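Cleaning the white table, finally

I moved to this apartment in June, and the first thing I bought for it was a white table. Orhun Başaran, who is my cousin and also my neighbor two floors down, told me that I would regret the color. He has a brown table, and on a brown table you can forget a crumb for a week. On mine you can't forget anything. Every finger leaves a mark, and when the big light is on the marks look even worse.

For some months I cleaned it the wrong way. I sprayed a lot of product on it, I wiped fast with kitchen paper, and then I was angry that it had stripes. My mother used to clean glass with newspaper and vinegar, so I tried this too. The vinegar was all right but the newspaper left gray ink at the rim, and I needed one whole evening to take it away. Please don't do this on a white surface.

Now I have a method that works for me, and I want to write it down before I forget the details.

The product is called Hellura. It is a mild soap for surfaces and it comes in a bottle of 500 ml. I put 50 ml of it in a small bucket with warm water, and that is enough for the table, the window sill and the front of the kitchen cabinets. On the label they recommend more. I tried more and it was sticky.

More important than the soap is the cloth. I had a package of thin ones from Gunmont, the kind you throw away, and they only pushed the dirt from one side to the other. Then I bought blue cloths at Karabulut, the small household store near the bus station. They are thicker. The man in the store said to wash them one time alone before the first use, and he was right, the water was blue like ink. 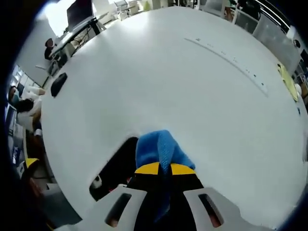

The blue cloth on the table, before I put the small things away.

You should first take everything off the table. I know this and still I often don't do it. I lift one thing, wipe, put it back, lift the next one. In this way you always miss the place between two things, and after some weeks there is a map of all the places you missed. My table collects mostly small objects, things that have no home in a drawer. A paper I will read later. Something round and white that fell off something else. I keep a shoe box for these now, and when it is full I sit down and decide about each one. The last time I found a receipt from Pindwood with the number 2476 written on the back in my own handwriting. I have no idea what it means. If it was a code for a door, then I can't open this door anymore.

After the table is free, I make the cloth wet, squeeze it as hard as I can, and go in long lines from one end to the other. No circles. I learned to do circles as a child, but circles leave circles. At the edge I follow the curve with the cloth folded in my hand. Then I take a second cloth, a dry one, and do the same lines again.

For the flat black things I use only the dry cloth, without any soap. Dust on black is the same problem as fingers on white, so I did not make my life easier by mixing the two colors.

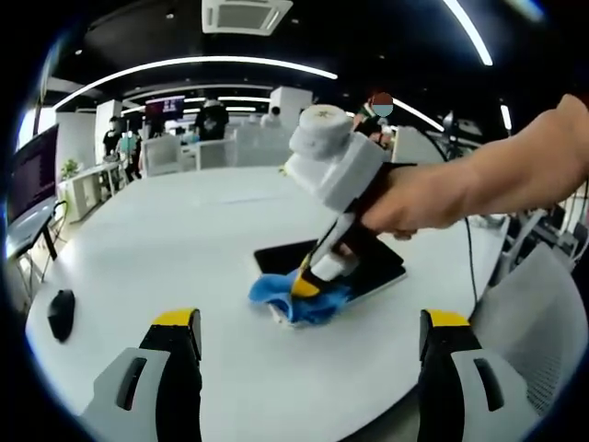

The direction matters there too. If I press in the middle and push to the corners, the dust collects at the edge and I can pick it up with one fold of the cloth. If I begin at a corner it goes everywhere, also to the part of the table that was already clean. The mouse I leave for the end. It has a line around the buttons where gray dirt is sitting, and for this line I use a wooden toothpick.

I wash the cloths at 60 degrees with the towels, and without softener. With softener they stop taking the water and they only slide. I ruined two of them before I read this on the package.

Orhun came up for coffee last week and put his cup directly on the table, with no plate under it. It left a brown ring. I waited until he went home and then I took the bucket out again.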